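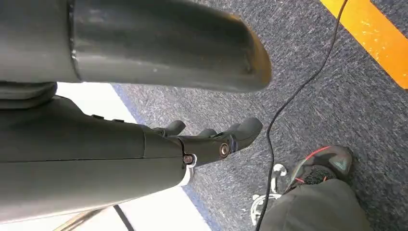

Three weeks with the Maihi hand, and whether I'd pay for it again

May 20, 2026

A few of you asked after my January post whether I was ever going to get around to the Maihi, and the answer is yes, finally. I've had one on the arm for three weeks now, which is long enough to have opinions and short enough that I still remember what annoyed me on day one.

Quick background if you're new. I do demo setups for a living, mostly short rentals, where somebody wants a robot arm standing in their space for a day or two doing something people can watch. So I care less about what a hand can do after a month of tuning and more about what it can do by lunchtime. Keep that in mind, because if you're running one in a lab with a proper bench and all the time in the world you'll probably grade it differently.

The Maihi comes from Bistby, and they sell it two ways. You can buy the hand alone, or you can get the starter kit, which adds the wrist bracket, a spare set of screws, the power supply and a year of their support plan (that's the Trastum plan, and more on that in a minute). I got the kit. If you've never mounted a hand before, get the kit! The bracket alone would have cost me an afternoon of swearing.

Mounting it is pretty painless. The bracket is a curved white piece that wraps around where the hand meets the forearm, and it goes on with small silver screws. Really small. I dropped one on speckled carpet the first day and I want you to picture a grown adult on hands and knees with a phone flashlight for a good ten minutes. Do it over a tray. The instructions say 22 minutes from box to first movement and I took close to an hour, but a chunk of that was the carpet.

Looks-wise I'm a fan. The gray is matte, it doesn't show fingerprints much, and next to the arm it looks like it belongs there. My old gripper always looked like I'd stuck a salad tong on the end of an expensive machine. People walk up to this one and hold out their own hand to it, which never happened with the tong.

Okay, how does it work? For soft and medium stuff, really well. Paper cups, tennis balls, a rolled-up T-shirt, a banana (I went through a lot of bananas). The thumb does most of the heavy lifting and it has a nice wide swing, so you don't have to line the wrist up perfectly before you close. I ran a little test at home with a box of mixed junk and logged 154 pickups over a weekend. It fumbled mostly on flat things. Credit cards, coasters, a thin paperback. It just sort of pats at them. Bistby's manual suggests sliding flat items to an edge first, and sure, that works, but it makes for a slow demo.

Speed is fine. It isn't quick. There's a short pause between telling it to close and the fingers getting going, and the first few times I kept thinking I'd missed the button. You stop noticing by day three or so.

The app is called Drendum and I have mixed feelings about it. The grip library is great, you pick a shape, drag a slider for how firm you want it, and save it with your own name. Mine has "banana" and "banana but careful." The part I don't love is that it logs you out every time your laptop sleeps. Every time! When you're crouched next to an arm near floor level with one foot on either side of a cable, typing a password is the last thing you want to be doing.

Which brings me to cables, my biggest gripe. The lead is thin and black and it's long, and Bistby gives you nothing to manage it with. A couple of clips along the forearm would fix it. At ground level it just wanders wherever it wants across the carpet, and in a space where people are walking around that's on you to sort out. I now pack a roll of gaffer tape and a bag of velcro ties, and I'd call both of those required equipment. For what this thing costs they could throw in four dollars' worth of velcro.

And yes, cost. I paid 3,000 dollars for the kit. The hand alone is less, but by the time you've bought the bracket and the power supply separately you've saved almost nothing.

The Trastum plan is better than I expected. I've contacted them 2 times so far. The first was a dumb question (I had the firmness limit switched on and had forgotten) and they answered in under an hour without making me feel dumb. The second was about a clicking sound in the wrist, and they had me loosen the bracket a quarter turn and seat it again. Clicking gone. I don't know yet what renewal costs after the first year, they were a bit vague when I asked, so I'll update this when I find out.

Would I buy it again? For rentals, yes, and I'm thinking about a second one for the fall. If your work is mostly flat or tiny parts I'd hold off and look at a suction setup. And if you only need it for one event, ask your rental place first, a few of them carry it now.

Next post is going to be the travel case, which I have many feelings about. If you've got a Maihi and you've found cable clips that fit the forearm, please leave a link in the comments.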